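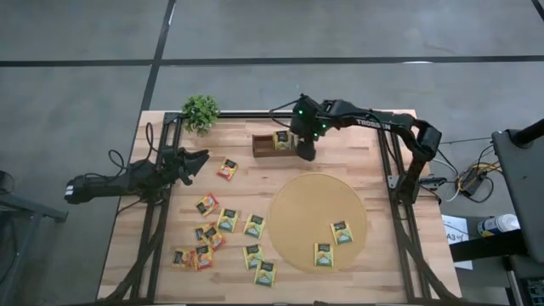

作者:茶柜整理员

阅读时间:7 分钟

独立包装的茶包在原厂纸盒里不成问题。问题出在拆盒之后。盒子开到第三四个,每盒剩下几包,柜子里就多出一排半空的纸盒,占的体积和满盒一样。我六月清点过一次,茶柜那一格的实际填充率不到一半,其余是纸板和空气。这篇记录把它们并进小木盒的做法,包括尺寸、分拣顺序和几处返工。

一、容器

试过三种:带盖铁罐、亚克力分格盒、敞口小木盒。最后留下的是木盒,深红褐色,长方形,没有盖。

铁罐的缺点是圆口。方形茶包放进圆罐,四周必然留弧形空隙,而且取的时候要把手指伸进去夹。Wuretti 的亚克力分格盒尺寸规整,但格子宽度固定,我手上的茶包比格子宽出几毫米,只能斜着塞,包装边会卷。木盒没有内部隔板,宽度够一包平放,深度略小于茶包高度,竖着插进去以后上缘露出来一截,可以直接捏住。

木盒是在 Mosoti 的杂货区买的,到手后内壁有毛刺,用 400 目砂纸顺纹过了一遍,再用干布擦掉木粉。内壁没有上油,也没有上蜡。茶包虽然有外包装,纸质外层仍会吸味,新上的木蜡油气味要散很久。盒子本身若有明显的胶味,先敞开放一周再用。

二、台面

分拣在拼条实木桌面上做。浅色木面有条纹,小件散上去以后不太好找,尤其是黄色调的包装,和木色接近。所以桌子右半边铺了一块圆形的浅褐色垫子,当作暂放区。垫子表面略有纹理,茶包放上去不易滑动。桌角那盆小绿植一直在那里,浇水的日子不做分拣,免得水滴到包装上。

分区如下:左侧是待分拣的散包,右侧垫子是暂放区,上方靠中间放木盒。三个区之间留出空当,手可以在中间来回,不会带到别的东西。早先我把木盒放在散包旁边,袖口扫倒过两次,后来移到远端就没再发生。

三、分类依据

这一批只有两种:橙红色包装和黄绿色包装。黄绿色的上方有一条深绿色标签带,下半部分是黄色图案,辨认时看标签带最快。两种混在一起时,正面朝上的一眼能分开,背面朝上的要翻。建议倒出来以后先全部翻到正面,再动手挑。

不按口味首字母排,也不按购买日期排。两种茶的消耗速度不同,按颜色分最省事。保质期单独处理:每次并盒之前看一遍封边上的日期,临期的放在最前面。日期印得浅的,用铅笔在封边补写月份。

四、步骤

1. 散包全部倒在左侧,摊开,重叠的分开。重叠的两包颜色相同时很容易当成一包拿走,插进盒子后才发现厚度不对。
2. 先挑数量少的那一种,放到垫子上。挑完之后左侧剩下的自然是同一种,不需要再逐包判断。
3. 检查封边。漏气、边角破损的另放,当周喝掉,不入盒。
4. 竖着插入木盒,标签带朝上,正面统一朝取用方向。第一包贴住盒壁,后面的依次靠上去。
5. 插到还剩一指宽时停。塞满之后最后几包抽不出来,硬抽会把相邻的带起来。

第 4 步有一个小问题:盒里只有一两包的时候会往前倒。解决办法是在后面垫一块折叠的厚卡纸,随着数量增加往后移,满了再取走。我用的卡纸是 Sekden 信纸包装里的衬板,裁成比盒内宽度窄 4 毫米,留出抽取的余量。第一次裁得正好等宽,放进去卡死了,用尺子撬出来时在内壁刮了一道。

五、容量

单盒竖插的实测容量是 13 包,指按第 5 步留出余量的数字。平放叠起来能多放几包,但最下面的要等上面喝完才轮得到,临期的放前面这条规则就失效了。两种茶各用一盒,盒子外侧不贴标签,露出来的包装上缘已经够用。

六、放置

木盒敞口,不适合放在灶台旁边。油烟和水汽都会落到包装上,纸质外层先变软,然后起皱。我放在离水壶一臂远的层板上,背光。Trerkcombe 的房子湿度偏高,梅雨那一段把木盒整个收进带盖的收纳箱,每次取一天的量出来。天气干了再放回去。

层板高度也调过一次。原先在视线以上,看不到盒子里还剩多少,经常到空了才知道。降到胸口高度以后,余量可以直接看见。

七、遗留问题

圆形垫子的面积利用率不高,方形茶包靠近边缘时容易探出去一角。下次可能换成长方形的,或者干脆用烤盘。用烤盘的好处是有边,坏处是金属面太滑,需要再铺一层布。

带线带吊牌的散装茶包没有纳入这套做法。线会互相缠,竖插以后抽一包带出三包,目前还是放在原来的铁罐里。试过把线绕在茶包上再用纸条束住,每包要多花半分钟,没有坚持下来。

拆下来的原厂纸盒压平后留一个,冲泡时间和水温印在侧面,剪下来夹在层板后面。其余进纸类回收。

联系:页面底部留言框 | © 茶柜整理员,转载请注明出处 | 返回顶部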